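Home Explore Notifications Messages Profile

Thursday night table reset thread, because I finally picked where the forks live 🧵

1/ I love these marble-pattern tables and the rusty orange veins running all over the top. Crumbs vanish on it though, so I wipe twice!

2/ Cups go out first, forks after. The purple cup is my favorite and I'm not sharing it.
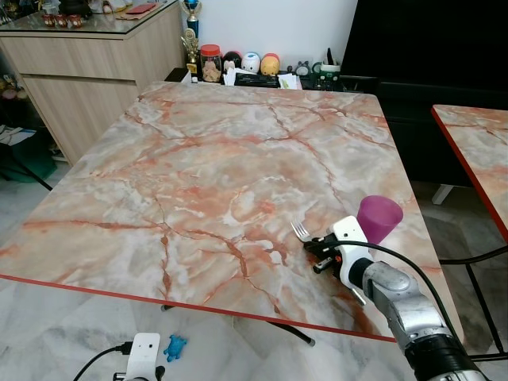
3/ Next up is napkins. I got a pack of 2,000 from Otthorpe (I know, I know) and I'm folding 15 tonight while the kettle's on.

4/ Spoons tomorrow. Send me your drawer setups please!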